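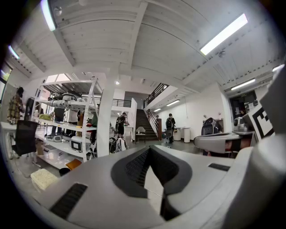
A reader going by mossy_bench wrote in after my last post on shared workrooms to ask how I keep open shelves from turning into a junk pile by February, when everybody has gear out and no one has time to put it back. She has tall metal units like ours and said the top shelf gets whatever people can reach up and shove there. Fair question! I've redone our shelves more often than I'd like to admit, so I wrote out the way I do it now.

First, pick a quiet stretch. I start at 7 in the morning with coffee and nobody asking me where the tape is. Clear one shelf at a time, top to bottom, onto the nearest desk. I used to empty the whole unit onto the floor in one go and then lose my nerve halfway (there was one very bad afternoon when we all had to step over chargers until dinnertime).

Once a shelf is bare, wipe it down. I use warm water with a drop of dish soap, then a dry cloth right after. Check that the shelf sits level while you're at it. Ours have little clips, and if one has popped out you'll feel the corner dip when you press on it.

Now sort what came off. I make a pile for things used every day, a pile for things used now and then, a pile for stuff that belongs in another room, and a pile I call "ask." The ask pile gets a sheet of paper on it and stays out for two weeks. After that I decide, and I am not sentimental about dead cables.

Put the everyday things back between your hip and your shoulder. Heavy things go low. Light and bulky things can go up top, bags especially. Leave a hand's width of empty space at one end of every shelf, because new stuff is going to show up and it needs somewhere to land!

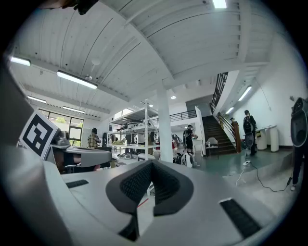 Where the unit itself stands took me longer to work out than what goes on it. I had one jammed in a corner for ages and only the front edge of each shelf ever got used. What I look for now is a spot you can walk up to without squeezing past a chair, with good light on it. A tall unit next to a column, like the white one beside our thick white column, is easy to find from across a big room, and you can tell people "left of the column" and they'll get there. Look down near the base too. We always end up with a few items on the floor there, and I deal with those before I touch a single shelf.

Labels come last. I buy the plain Landstead ones, a pack of 50, and write with a fat marker in big letters. Label the shelf edge as well as the box, so an empty spot still tells you what's missing. I tried the clear Mornent sleeves before that and they looked lovely for a month and then slid off one by one.

After that it's ten minutes at the end of the week. Walk over, push things back into line, empty the trash, carry off whatever wandered in from somewhere else. If you skip a week, do fifteen the next time.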